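**Giststead** is a house and studio on a sloping bush block at Zekirmont, designed by Irfan Orakzai and completed over two building seasons. It replaced a fibro cottage on the same footprint and kept the cottage's brick chimney, which now stands between the kitchen and the stair. The floor area is 249 square metres over two levels, including the studio but not the carport.

## Site

The block falls to the east, toward a seasonal creek. Access is from the top by a gravel track shared with the neighbouring property, Anen, and the house turns a mostly blank wall to it. Stringybarks cover the lower half of the land. A clearing already existed around the cottage, and only a handful of trees were taken down for the new building, all of them within the asset protection zone required by the bushfire assessment.

The water table is high near the creek in winter. For this reason the lower level was set back from the slope on concrete piers, and the septic field was placed uphill with a pump.

## Design

The plan is a long bar with a shorter bar crossing it at the chimney. Bedrooms are at the north end, the kitchen and living room are in the middle, and the studio sits at the south end with its own door. The studio was meant to be let separately, and it has a small sink and a toilet but no shower.

Orakzai's early drawings showed a flat roof. This was changed to a single pitch of two degrees, then to a steeper one after the council raised concerns about leaf litter in the box gutters. The final roof has external gutters throughout, with mesh guards and a walkway along the high side.

Windows on the east are floor to ceiling. Those on the west are narrow, set high in the wall and shaded by a fixed metal hood.

## Construction

The frame is plantation pine on a steel subfloor. External walls are clad in corrugated steel on the track side and in spotted gum on the creek side, where the boards were left unfinished to go grey. Work was carried out by the local firm Soomro, which also built the water tanks' stands and the retaining wall below the carport.

Delays were caused mainly by the windows, which arrived some 30 millimetres too wide for their openings. The openings were recut on the upper level. On the lower level the units were sent back.

## Interior

Walls are plasterboard painted white, apart from the chimney, which was cleaned and left as bare brick. Built-in furniture is limited to the kitchen, the wardrobes and a bench under the stair.
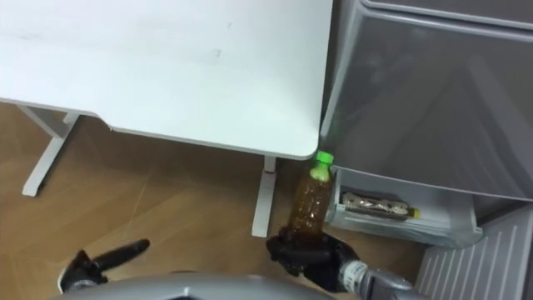
Bernadette Flanagan wrote that the rooms were "easy to live in and hard to heat", and that the open stair carried most of the warmth from the living room up to the landing. A sliding door was later fitted at the foot of the stair. The wood heater in the chimney was replaced at the same time with a smaller model, and a reverse-cycle unit was added in the studio.

Sound also travels between the levels. Insulation batts were put into the ceiling of the main bedroom during the second winter, but the other bedrooms were left as built.

## Services

Rainwater is held in two steel tanks beside the carport, one of them reserved for firefighting. There is no mains water at Zekirmont. Power comes from the grid, with solar panels on the studio roof supplying 70 per cent of the household's use in an ordinary summer. The share drops sharply from May, when the ridge to the north shades the panels until mid-morning.

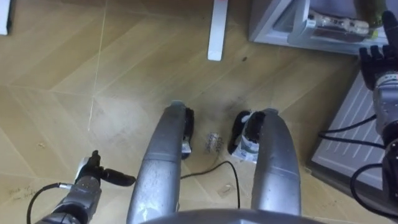

According to Irfan Orakzai, the panels should have gone on the carport, and he would put them there if he were drawing the house again. The carport roof gets earlier sun but was not engineered for the extra load.

## Later changes

A deck was added on the creek side, reached from the living room by a door that replaced one of the fixed windows. The spotted gum cladding nearest the deck was oiled to match the new boards, and a visible line remains between the oiled and grey sections. Plans for a second studio below the retaining wall were lodged and then withdrawn.

## See also

- Zekirmont
- Anen (property)
- Bushfire-prone building design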